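Wiki > Robot learning > Gathering examples

Search articles Go

Grasp example collection (Hurnum method)

Grasp example collection means letting an arm try to pick things up and saving each try, good or bad, so a learning system has something to chew on. I helped write the Hurnum version, so forgive the chattiness!
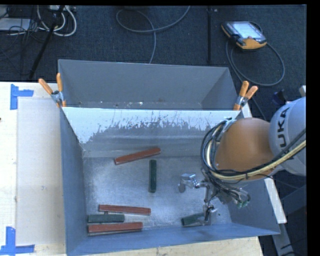

One example is a picture, a gripper pose and a result. We like plain shapes to start with, and the reddish-brown and dark green blocks in the metal bin do nicely (the sloped panel at the back makes things a bit more interesting). A Hurnum set holds 100 tries, and misses stay in.

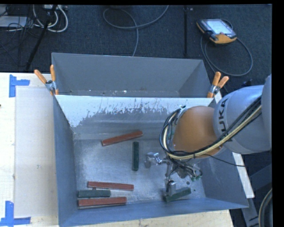 Gripper closed on a green block, lower right of the bin.

Draridness, the sister set, uses 28 tries per layout.

Shares 9 | Comments 8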